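Speaker notes - House rules for robots in the home
Dorin Onu, Lernley
Last updated: Monday, May 2, 2022

0. Before starting

Check clicker. Water. Don't do the joke about the toaster again.
Handouts are with Desmond, back row, he'll pass them round at section 3 NOT before or they all read ahead.
30 minutes incl. questions. If running over drop section 5.

1. Who and why

Name, Lernley, four years on the test floor before I moved over to writing the rules.
We had rules before. They were 461 lines in a shared spreadsheet and the newest people had never opened it. Somebody at Ostard asked to see our procedure and I had to spend a weekend making one up out of emails. So that's where this comes from.
Say early: this is our house practice. It sits under the actual safety standards, doesn't replace them. If the standard and my slide disagree, my slide is wrong.

2. What we mean by a home task

Laundry, dishes, tidying, beds. Two arms, a base that moves, ordinary furniture and ordinary machines.
Factory people in the room (Haddad lot, probably 2nd row) will want to put a fence up. Can't fence a kitchen. The person who lives there walks in wearing socks carrying a cup of tea. Start from that.
Pause here, let them argue a bit.

3. The rules, short version (HANDOUT NOW)

a) One person has the stop button and does nothing else. No phone, no laptop. Swap at the half hour.
b) Walk the floor before power on. Pick up anything a wheel can catch, scraps, tags, socks. Then walk it again after a break.
c) Appliance state gets written down before arms move. Door open or shut, cycle finished, plug in or out.
d) Speed limit is set by the nearest person, not by the task. Slow when anyone is inside the tape.
e) Cables on the arm checked at both ends of the reach, fully out and fully in. Skostex trial, August, this is the one we learnt the hard way. Tell the story, keep it to a minute. Connector pulled at full reach, arm stopped dead, 2 days lost waiting for the part.
f) Anything that goes wrong is logged the same day, even if it's dull. Esp if it's dull.

Ask: who has (c) written down where they work? Expect few hands.

4. Soft things near hard edges

The long section, slow down.
Cloth is where most of our log entries come from. Grip it, pull, it snags on something, the arm pulls harder. A rigid part either comes or it doesnt. Cloth stretches and you don't see the force building up.
So: pull force capped for all fabric work. If the cap trips, open the fingers and go back in. Never let it wiggle its way free.
Doors. An open washer door is a lever with a hinge on the end. Mark it as a keep-out area for both arms, incl. the elbow, people forget the elbow.
The second arm needs a job. If it's got no job it has a parked position. Hovering is not a position.
Slide up while I talk through this bit. Teal cloth over the lip of the drum, left gripper on it, door wide open. Get them to say where the keep-out goes and where they'd park the right arm, which is down by the filter panel. Take two or three answers then move on.

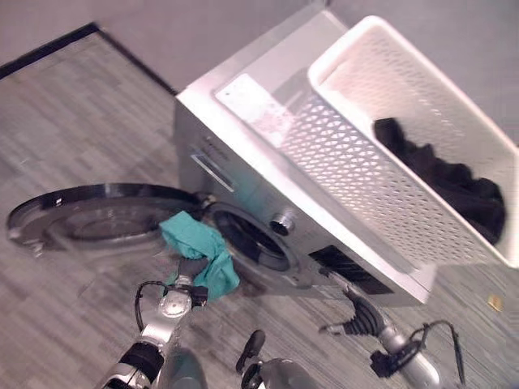
5. Writing it down (drop if late)

Rule has to fit on one line. If it needs two it's two rules.
Put a name next to it, someone to ring when it makes no sense.
Review after every incident and otherwise when the kit changes. We used to do it by calendar and people just ticked it.
Mention the 2000 character limit on the log form, everyone laughs, but it did get us shorter entries.

6. Close

Back to the tea and socks person.
Handout has my email. Desmond Nakamura for anything about the log form, he built it.
Questions. If none, ask Haddad about thier stop button drill.

Related items
Stop button drills, one page
Appliance state sheet (blank)
Cable checks after the Skostex trial
Fabric handling: setting the force cap
Log form, notes for new starters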